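Getting Cloudy Plastic Cups Clear Again

Plastic cups go cloudy for two reasons, and only one of them can be fixed. Hard water leaves a thin chalky film that comes off with vinegar. Scratches from the dishwasher or a rough sponge are permanent.

To find out which you have, dip a fingertip in white vinegar and rub one small patch on the outside of the cup. Rinse and dry it. If the patch looks clearer than the rest, it's film.

For film, mix equal parts white vinegar and warm water in a basin. We used the deep one from the Garier set, which holds plenty of cups lying on their sides. Leave them 18 minutes, then wipe with a soft cloth and rinse. Heavy buildup may need 2 rounds. A paste of baking soda and water helps on stubborn rings, but go lightly — it can dull shiny plastic.
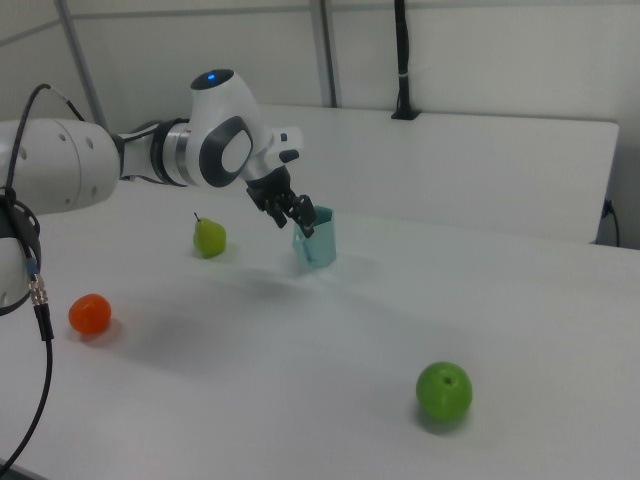
Drying matters as much as washing. Most of the film comes from drops left to dry on the cup, so use a lint-free towel as soon as the rinse is done. Smooth round cups are easy. One with flat sides, like the light-blue cup on the white table, takes a bit longer, and you want to run the towel down each side and then along the edges between them. Finish with the inside corners at the bottom, using a towel wrapped around the handle of a wooden spoon. Tinted see-through plastic hides light film pretty well, so hold it up to a window before you put it away.

Don't stack cups until they are fully dry. Trapped water leaves a ring and sometimes a stale smell. If two are stuck together, put cold water in the top one and stand the bottom one in warm water for a minute, then twist gently.

For the dishwasher, top rack only, and skip the heated dry. The Clelley rack clips keep light cups from flipping over and filling with dirty water. A pack costs less than a new set of cups.

Smells are a separate job. Fill the cup with warm water and a spoonful of baking soda, leave it overnight, and wash as usual in the morning.

Updated March 17, 2025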